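Spoilers are not the problem

Quick one because I'm supposed to be grading. Somebody on the Nullham boards posted 27 paragraphs (yes I scrolled the whole thing) on why episode recaps are killing television. The claim: if you read a recap first, you've cheated. You didn't really watch it.

Nope. Don't buy it.

I teach a night class on serial storytelling, and my students read recaps constantly. Before, during, after. Half of them came to Skalura through recaps, two seasons in, and they argue about it better than the purists do. They know who betrayed who. So they get to look at how the betrayal is set up, the pauses, that awful dinner in episode 2. Knowing the ending frees up your attention. Anyone who rewatches anything knows this already.

And it's old! Serial novels were getting summarized in letters between cousins. Opera crowds bought the plot in a little booklet at the door. Did they cheat too?

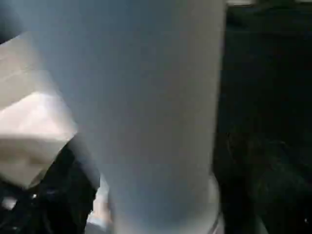

What bugs me more is who gets to make the rule. The spoiler police are mostly people with time to watch on release night. If you work late or share one TV with four other people, you're behind, and being behind is treated like a character flaw. Pejman Talebi made this point on the Avutus podcast back in March and got yelled at for 37 replies. He was right. He was also kind of rude about it, fine.

Now, there is a real complaint buried in the long post. Some recaps are bad. Flat plot lists, written in an hour, no opinion anywhere. I'd be happy to see those go. But a good recap is criticism with a deadline. The ones I still go back to are funny and petty and wrong about things, and I remeber a few of them better than the episodes.

So put a warning at the top. Sure. Basic manners. Don't yell the twist in a headline. Past that, let people come in through whatever door they want.

Comments are open, please no Skalura finale stuff until next week, I have'nt seen it yet.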